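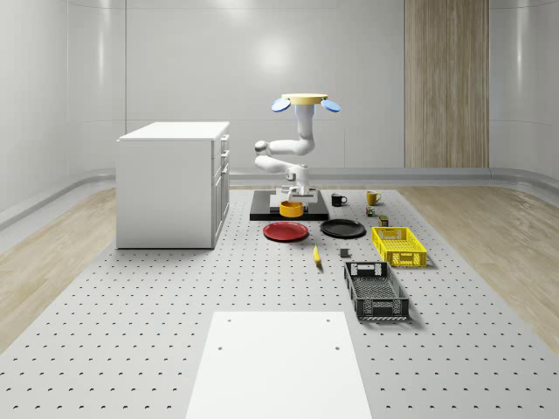

How often do you need to wipe down kitchen cupboard doors with a proper cleaner?
Far less often than the bottle says. In most kitchens a damp cloth once a week and a drop of washing-up liquid near the cooker will do it.

I have been suspicious of cupboard sprays ever since my sister-in-law gave me a box of four for my birthday. One was for gloss, one for wood, one for handles and one for "refreshing". I used them all on the same row of doors for a fortnight and could not tell which door had had what. The wood one left a smear that needed washing-up liquid to shift.

Greasy doors
Warm water, a small squirt of washing-up liquid, a cloth wrung out hard. Start at the bottom and work up, or the drips leave clean streaks you then have to chase. Dry with an old tea towel. If the grease has gone yellow and sticky, lay the warm cloth over it for two minutes before you rub.

Vinegar
People swear by it. I don't mind it on glass, but I've seen what it did to the shine on Geetha Pai's larder door and I wouldn't put it on anything painted. Never on marble or limestone. Bicarb is gritty and will dull gloss if you scrub, whatever the videos tell you.

Magic sponges
They do lift pen marks. They are also very fine sandpaper. Try one inside a door first and look at it in daylight.

Wood-effect and real wood
Same cloth, less water. Oil is for bare or oiled wood only; on a varnished door it just sits there and collects dust. Raghavendra Subramaniam wrote in last March to say he oils his varnished ones every month and they look lovely. I'd like to see them in August.

Tops of cupboards
Line them with newspaper and change it when you remember. I've been sold a special liner for this. It cost seven pounds and curled at the corners.

Handles
Old toothbrush, soapy water, dry straight away.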